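3. Gathering the demonstrations

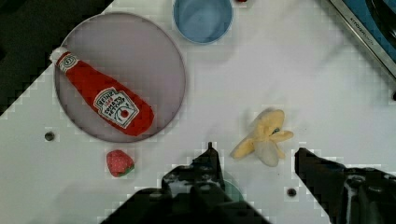
Figure 1. Wrist camera view from the tabletop set, with a plate, a bowl and plush food items. The tips of the gripper are at the bottom.

3.1 Task and workspace

All the demonstrations used in this paper come from one table, which we call the Plodden table after the room it stands in. The arm is fixed at one side and carries a two-finger gripper with a small camera at the wrist. A second camera looks at the table from the front. Operators drive the arm with a hand-held controller and see both views on a monitor while they work.

The tasks are short. Each one asks for a single toy to be moved to a named place, such as "put the banana in the bowl" or "take the ketchup off the plate". We chose plush food for two reasons. Soft toys survive being squeezed and dropped many times over, and their shapes give the policy something to deal with. In Figure 1 the ketchup bottle lies diagonally across the plate, and a gripper coming straight down on it has to turn to match. The banana has splayed peel flaps that fold under the fingers, so the place where the gripper makes contact is seldom the place where it ends up holding.

The bottle also has printing on it. We kept it in the set for that reason, as we wanted to know whether instructions that use the word on a label are followed as well as instructions that use the colour of the toy. The results are in Section 5.3.

3.2 Laying out the table

Early on, operators laid out the toys as they liked. When we looked through the first batch we found that most layouts were tidy, with gaps on all sides of every object, and that the target was often in the middle of the table. A policy trained on that batch did poorly as soon as two objects were close together.

We changed the procedure. Before each demonstration the Silum script now draws a layout and shows it on the monitor as a rough sketch, and the operator places the objects to match. Exact placement is not required. The script draws the target, the goal and the other objects separately, and it allows objects to lie partly or wholly on the crockery, to sit against its rim, or to fall at the edge of the wrist view. The layout is redrawn after 5 demonstrations. Between redraws the operator returns the moved toy by hand to somewhere near its old position, and the small errors this brings in are left alone.

3.3 Recording

A recording starts when the operator presses a pedal and ends when the pedal is pressed again. Joint positions, gripper opening and both camera streams are stored together. A demonstration that lasts longer than 30 seconds is stopped by the recorder and marked as timed out. The operator then types the instruction in their own words. We did not hand out a list of phrases, and the wording varies a good deal: the bowl is "the bowl", "the blue bowl", "the round dish" and, in a few cases, "the basin".

The wrist stream is compressed as it is written. This leaves a blocky texture on plain surfaces and around the edges of objects, which can be seen on the white tabletop in Figure 1. We trained on the compressed images, and the same compression is applied when the policy runs.

3.4 Checking and sorting

The full set holds 1,451 demonstrations from 7 operators. Every one was watched once by a person who had not recorded it, using the Veton viewer, and given one of three marks: clean, recovered or failed. "Recovered" means that the operator missed or dropped the toy and then finished the task. Our first plan was to train on the clean ones only. We kept the recovered ones as well after a small trial in which leaving them out made the policy freeze after a missed grasp, with the fingers closed on nothing.

Failed demonstrations, including the timed-out ones, are held in a separate folder and are not used for training here. Typed instructions were corrected for spelling but not reworded. Where the instruction did not match what the arm did, the checker wrote a new one and the old one was kept beside it. The split into training and test sets was made by layout, so that no layout appears in both.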